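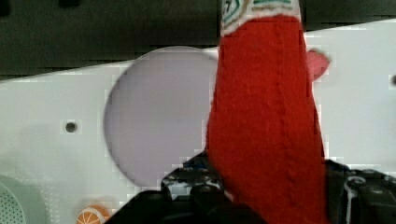

Kitchen Table Cell / Setup and Care / Section 4

4. Cable dressing, props and the wrist check

I rewrote this section after moving the cell from Fondholm to Brorkelbridge, so if you have an old printout on the wall, please recycle it. You should already have the arm bolted down and the controller talking to it (Section 3). Set aside a quiet hour the first time through. After that it goes pretty quickly.

CAUTION: Keep the stop button within reach for every step where the arm has power. I keep mine on my left, and I still look for it before I press anything.

4.1 Dressing the cable

1. Power the arm down at the controller and wait for the fans to stop.

2. Start at the wrist and work back toward the base. Leave a generous loop at the wrist — more than looks tidy. My first try was so neat that the cable pulled tight the moment the last joint turned.

3. Check the plug at the gripper. It should click. If it only feels snug, take it out and try again.

4. Turn the wrist by hand through its whole range, both ways, and watch the loop. It shouldn't catch on the housing or get pinched between links.

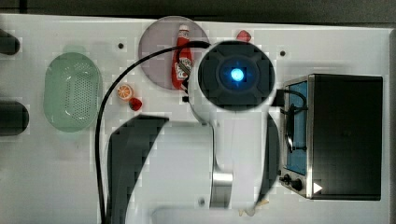 5. Once you're happy with the loop, close the clip over the cable with your thumb. Please don't use pliers. I've cracked two clips that way and the spares come all the way from Lumbao.

6. Power up and jog each joint slowly, one at a time. If the cable drags across the table and starts moving the props around, go back to step 2 and take up a little slack.

Note: I order the 3000 mm cable. The 2000 mm one will plug in fine and work fine right up until the arm reaches for the far side of the table, and then you'll get a comms fault and wonder what you did wrong. I lost an afternoon to that one!

4.2 Setting out the props

1. Wipe the table down with a barely damp cloth. Go easy near the mounting holes, you don't want water sitting in them.

2. Put the toaster oven on the right with its door facing the arm. It stays unplugged from the wall, always, and I cut the habit of "just testing the light" out of my own routine too.

3. Put the colander on the left side and the fruit pieces wherever the day's task sheet says. Small soft things tend to roll under the arm, so do those last.

4. Open and close the oven door by hand. If the door rubs the arm anywhere in its swing, slide the oven over a little and mark the new spot with tape.
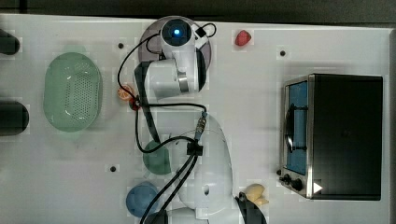 Maintained by the Grimar Manipulation Workshop

4.3 Checking the wrist and the grip

1. Look for the blue light at the wrist. I don't start a session without it, even when the software swears that everything is okay.

2. Clean the wrist camera with a dry lens cloth. Breath fog is fine, window spray isn't.

3. Set the grip force to 400 on the gripper page. That's a good starting point for knitted and plush props, and it won't leave a dent in them.

4. Pick something soft and tall, jog the fingers around it and close them slowly. Lift it a hand's width and hold it there while you count to ten. If it slides, go up in small steps.

5. Watch the wrist view while you do this. You want to see the object between both fingers and still have some table showing behind it.

CAUTION: Never reach in to straighten a prop while the fingers are closing. Open them, stop the arm, then reach in.
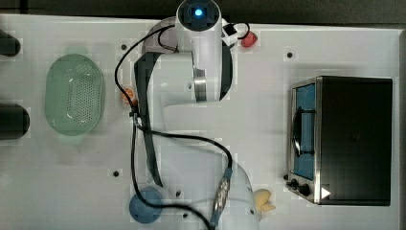 If the object keeps tilting as it lifts, the finger pads are probably fuzzy with lint. Knitted stuff sheds like crazy. Roll a bit of tape over the pads and run the lift again before you touch the force setting — I've chased that number up and down for ages when all I needed was the tape.

6. Park the arm, clear the fault list and write the session in the log. If you see code 752 in the list, that's the wrist plug again, so go back to 4.1, step 3.

Weekly: check the clips and the joint bands, and snug up the base bolts. Monthly: take the cable off completely and feel along it for flat spots. Swap it if you find one.

Section last changed October 2019. Section 5 covers the oven door routine.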